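Why We Keep Broken Things: A Study of Cupboards in Ilenen
Project report by Fikri Ngau
Submitted November 4, 2019

My project began with a kettle. It was a Mareo, it had stopped working in February, and my mother had put it back in the cupboard next to the new one. When I asked why, she said it was a perfectly good kettle. I have since heard the same thing said of a toaster, a hairdryer and a lawnmower with no blade, and I decided that there was a project in it.

The question I set out to answer was why people keep household goods that no longer work. My first idea was to compare Ilenen with another town, but my tutor pointed out that I don't drive.

Method

I put 80 question sheets through letterboxes on the Ilenen estate and got 40 back, which I'm told is very good and which I put down to the free pen. The sheet asked what broken things were in the house, how long they had been there, where they were kept and what the plan was. The last question was left blank more than any other. I also visited homes where people were willing to open the cupboard in front of me. I took a notebook and, after the first visit, a torch.

I should admit that some people were not sure what counted as broken. One sheet listed a television that "works if you stand near it". I let it in. Another listed a husband, and I left him out.

What people keep

Small kitchen goods came first, then phones, then computers, then garden tools. Phones are easy to explain, as they fit in a drawer and often have photographs on them. Several people still had a Sisix flip phone with a cracked hinge and were quite tender about it. Kitchen goods are harder. Nobody has ever looked at pictures on a sandwich maker.
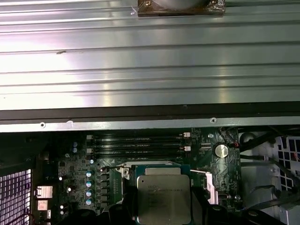 People's reasons for keeping a thing depended a good deal on how it looked. Goods that were dirty or dented were thrown out fairly fast, while anything with a decent finish could sit in the hall for years, working or not. Metal does especially well. A sheet of ribbed aluminium, all long grooves and ridges, throws the light back bright white in one place and dull grey in another, and with that much going on a small dark scuff on one ridge hardly matters. A flat white fridge door has no such luck. One woman told me she couldn't possibly get rid of her old heater because it was "still smart". It had not given out any heat since her son was at primary school, and he had come home from university to help me move it.

Money came into it as well. When I asked what an item was worth, people gave me the price they had paid. The owner of a dead coffee machine said 400, and when I asked whether anyone would give him 400 for it he said that wasn't the point. I wrote down 400.

The plan

Nearly everybody who answered the last question said that the item was going to be repaired. I asked who by. The usual answer was "someone", and after that "my brother-in-law". I did not manage to speak to any brothers-in-law, and it's a weakness of the study. 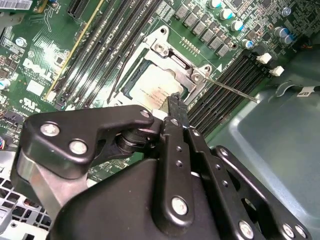
The one repair shop left on the estate is Krishnan, next to the launderette. They let me sit in the back for an afternoon as long as I kept my coat off the bench. I had expected them to be cheerful about all this, given how many repairs the estate was planning. They were not. People come in to ask the price, hear it, say they'll think about it and carry the thing home again, where it goes back in the cupboard. The shop's view was that asking the price is a kind of ceremony. Once it's been done, the owner has tried.

There is a fair point under the grumbling. A repair often costs nearly as much as a new one, parts are hard to find, and plenty of goods are glued shut. It would be unfair to blame my mother for the whole of modern manufacturing.
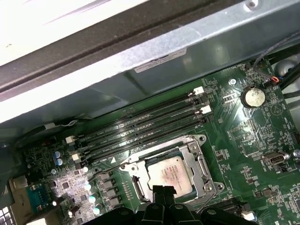 I had also assumed that older people kept more, and my sheets don't support this. The fullest cupboard belonged to a couple who had moved in the year before. They had brought the broken things with them, in labelled boxes, and had paid the removal firm by the box.

What I would do differently

I would leave more room on the sheet for the last question, or else less. I would visit the same homes again after a year to see whether anything had gone. I would also ask about sheds, which I left out because of the weather, and I suspect now that sheds are where most of it is. My word limit was 700 and I have been allowed to go over it slightly.

The kettle is still there. I have moved it to reach the biscuits more than once and put it back each time.

Contact the project office | Copyright of each report stays with its author | Back to top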